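Home | Projects | Notes | Downloads | Contact

We use cookies to remember your reading settings. Accept | Manage | Newsletter sign-up

# Dalen table clutter notes

Hello, and thanks for opening the README! I'm Oda Solberg and I look after the Dalen set, a small collection of pictures and written notes to do with ordinary mess on ordinary tables. No fancy styling and no matching crockery, just the sort of stuff that drifts onto a table and stays there until somebody needs to eat. If you came over from the Prevatell pages you'll know the older set, which was all kitchen drawers. Tables are much more fun (and much more annoying to label).

## What you get

- 300 written notes, one per table pile, in plain text
- a word list with 18 groups, from "soft things" to "lids and caps"
- 4 folders, split by how the notes were written and who checked them
- this file, which I keep fiddling with

The notes are short. Mine tend to ramble, Birger Haugland's are tidy and a bit stern, and I've left them both as they are.

## Soft things on top of hard things

I started the word list with cups and boxes, thinking those would be the bother. Wrong! Cloth is the bother. A knitted cloth goes over a zipped case, a soft toy ends up half under the cloth, and suddenly you've got three things sharing one lump with no clear edge between them.

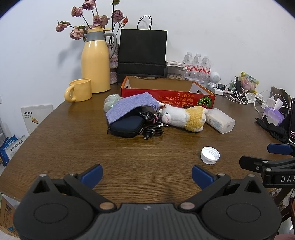 So my rule is to name whatever you can put a name to and leave the rest out. If there's a bit of fluff poking out and you can't tell what animal it belongs to, write "soft toy, partly hidden" and move on. Please don't guess. Kjell Kristiansen once wrote "rabbit" nine times in one afternoon and I had to go back through the lot with a cup of tea.

Cords get one entry per bundle, whatever the number of ends. Tassels belong to the cloth they hang from. A case and its zip are one thing, and the little tag counts as part of it too.

## Lids and caps

Screw caps are their own group and I'm rather fond of them. Write down which way up they are, as that's the bit people ask for most. "Open side up" means you can see the threads, "top up" means you can't. Don't try to match a cap with a bottle unless it's sitting on one. A table can easily have bottles at the back and a cap all by itself near the front, and the notes should just say so. 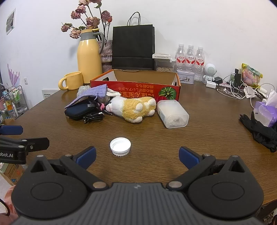

Vol. 4, p. 30

## Back of the table

Things at the back are mostly upright: jugs, bags with handles, bottles, a vase. They're easier to name than the pile in front, though people do forget them. Sigrun Lie's advice is to start at the back and work towards yourself, and I've switched to doing it her way. Flowers and their vase are two entries. A mug in front of a jug is a mug and a jug, never "tea set".

See-through containers go down as containers first. Add the contents only if you can say what they are; "pale items" or "small white items" is fine and I'd much sooner have that than "sweets" from somebody who was peckish.

Printed boxes: note the colours and any drawing you can make out, such as a pumpkin. If the writing is in a language you don't read, put the language if you know it and leave it there.

## Known niggles

- "Pouch" and "case" are both in the word list and mean the same. I'll merge them in July.
- Curly fleece got filed under "knitted" in the second folder. Sorry, Torbjørn Lundgren spotted it and the fix is on its way.
- Cable tangles at the back are sometimes missing altogether.

Corrections are very welcome, just put the note number in the subject line.

Related items

- Prevatell drawers: the word list
- Stistska shelf notes, first batch
- Gatville hallway: coats, bags and shoes
- How we name lids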